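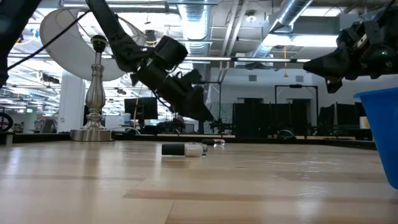
Graveck VM-2 vocal microphone: reviewed by Si-woo Joo

The VM-2 is a fixed-cardioid, large-diaphragm condenser aimed at session singers who record backing parts at home. I used it for 31 takes on the Plestlow EP, mostly stacked thirds and a few soul leads sung by Fulgencio Zavala, a tenor with a strong upper midrange.

Setup: Neseo preamp, high-pass filter off, pop screen at a hand's width. No compression on the way in.

Tone. There is a presence lift that flatters breathy singers and is too much on a hard belt. Zavala's high A came through with an edge that needed a narrow cut in the mix. Moving him slightly off axis fixed most of it. Low end is full at close range and thins quickly as the singer steps back, so doubles want a floor mark or the colour shifts between passes.

Noise. Self-noise was inaudible under any of the stacks. On a solo whispered verse I could hear it in headphones, below the room.

Handling. The supplied shock mount is the weak part. The elastic sagged after a fortnight and the thumbscrew strips easily. I replaced it with a Tang cradle, which fits the body without an adaptor. The pad switch is recessed and needs a pen tip to move.

Sibilance. Controlled on most voices. On layered harmonies it adds up, and I de-essed the group bus lightly.

Price paid was $806 with the case, mount and cable. The cheaper VM-1 has the same capsule, no pad, and a centre-weighted lift that I found harder to place in a dense chorus. For leads I would still rent something smoother. For backing vocals the VM-2 stays on the stand.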